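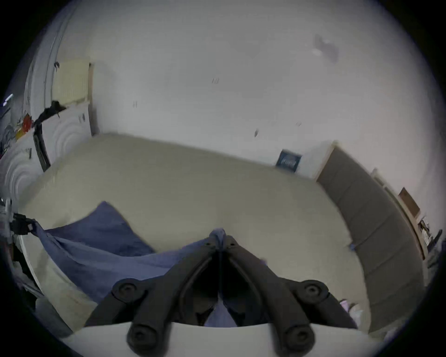
Laundry night comes back to Prokmont this November

Good news for anybody who has been walking past the pile all month: the Prokmont laundry nights are back! I went along to the first one, which started a little after 6 p.m. and ran until the coffee gave out, and I came home knowing how to fold a fitted sheet. Sort of. Mine still looks like a pillow somebody sat on, but it fits in the closet now and it didn't before.

If you missed them last winter, the idea is very simple. You bring whatever clean washing you've been avoiding, you find a spot, and you fold it with other people around. Liette Ouellet started it on the second floor of the old Beaudoin building after she moved into a smaller apartment and had to get everything she owned in the way of sheets and towels into one narrow cupboard. She told me she had 5 bags of linen when she moved in and she is down to 2 now, and she looked very pleased about it.

"I kept the blue ones," she said. "I don't know why, I have always bought blue. Everybody else can have the rest."

We talked for a good while about big pieces, the sheets and bath towels and throws, which are what most people get stuck on. Small stuff is easy. You can fold dishcloths in front of the TV. A double sheet needs space, and in a small apartment the only space is often the floor, so Liette teaches a floor method first and a table method second. You spread the cloth on a clean carpet (vacuum first, please, she was very firm on this), find one corner, pinch it, and walk it over to meet its neighbor. Then you smooth from the fold out toward the open edges with the flat of your hand. If you smooth the other way you push all the wrinkles into the fold and they stay there until spring. I have been smoothing the other way for my entire adult life!

Corners are where I lost the plot. With a flat sheet you can always find them, but with a rumpled one straight out of the basket you're pulling at the middle half the time and thinking it's an edge. Her trick is to pick up any bit at all, let it hang, and run your fingers down the hem until you hit a corner. It takes a few seconds. Lise Gagnon, who was folding next to me and is much faster, does it with her eyes on the conversation the whole time and never once lost her place.

Lise had the rack corner. She likes to hang things over a rack and clip one end down before she does anything with them, so the weight of the cloth pulls the creases out a bit on its own. Then she folds from the free end. I tried it with a bath towel and liked it a lot, although I'd say it works better with something thinner. She uses whatever clips she finds in the kitchen drawer. Her own rack at home is a Skadia and she has had it so long that one of the feet is a wine cork.

There was a small disagreement about thirds versus halves, which I'm reporting because it went on for most of the second hour. Liette folds towels in half and in half again. Lise goes in thirds lengthwise so no edges show at the front of the shelf. I can now say I've tried both and I am with Lise, though my shelf is deep and yours might not be. If your shelf is shallow, go with halves and then roll the thing up. Rolled towels also do well in a basket on the floor, if you're short on shelves altogether.

The other piece of news is the linen swap. Zikora, the thrift store on the corner, has set aside a rack and two shelves for sheets and towels that come out of the laundry nights, and they'll take odd sizes as well, even single pillowcases. They've been keeping a tally since the first swap last winter and it stands at 3,897 pieces, which made me go a bit quiet when I heard it. That is a lot of pillowcases! Everything has to be washed, dry and folded when you hand it over. Towels with holes go in a separate bag marked for rags, so don't mix them in with the good ones.

A few practical bits. Doors open at 6 p.m. and you can turn up whenever you like after that. Bring your own basket or bag, and bring the washing dry – there's no dryer in the building and damp sheets on the carpet made for a long evening last year. Socks are allowed, but Liette would like it known that she doesn't do matching. Kids are fine, and mine was put on washcloths and did a better job than I did. Shoes come off at the door on account of the floor folding, so think about which socks you're wearing.

It's free to come. There's a jar for coffee money by the kettle, and somebody had brought a lemon loaf that was gone before I got a second slice. The next one will do duvet covers, including the inside-out way where you roll the whole thing up like a burrito, and Lise has promised to go slowly. I'm bringing the king-size one that has been living on the back of a chair since the end of summer. If you have one of those at home too, come and sit by me.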